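About Flatavcombe Respiratory Services

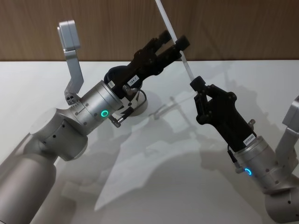 Flatavcombe supplies home oxygen equipment and breathing support to adults with long-term lung disease. We set up stationary concentrators, portable units and overnight ventilators, and we train the patient and one other person in the household to use them. A green light means the same thing on every unit we issue: power is on and no alarm is active. Amber and red are explained in the handbook that comes with each unit.

The company was started by Thulani Masilela, a respiratory therapist, after 17 years in hospital work. The first office was two rooms above the Psarras pharmacy. Savvas Karras joined as technical manager and still runs the workshop. We now employ 62 people, of whom more than half are therapists or equipment technicians.

What we do

Home oxygen. A prescription from your lung doctor is required. The prescribed flow rate is entered on the unit record at delivery and can be changed only on a new written order. Our technicians cannot adjust it by phone.

Overnight ventilation. Mask fitting takes place at our office or at home. The first follow-up is at two weeks. Mask leak and hours of use are reviewed at that visit, and a copy of the readings goes to the prescribing office.

Breathing classes. The Hodow program covers paced breathing, stair climbing and use of a walking oximeter. A new group begins each September. Patients waiting for a transplant evaluation may join at any point.

Equipment and service

Last year we serviced 1,901 units. Concentrators are tested for oxygen purity, outlet flow and alarm function, then logged in Flanosen, our maintenance record system. Units that fail a purity test are withdrawn - they are not reissued until the sieve beds have been replaced and the test repeated.

Filters are the patient's responsibility between visits. Wash the cabinet filter weekly in warm water and let it dry fully before refitting. Do not run the unit without it.

Contact

The office is open from 8:30 a.m. to 5 p.m. The equipment line is answered at all hours. Have the unit number ready - it is printed on the label beside the power switch. For severe or sudden shortness of breath, call emergency services first.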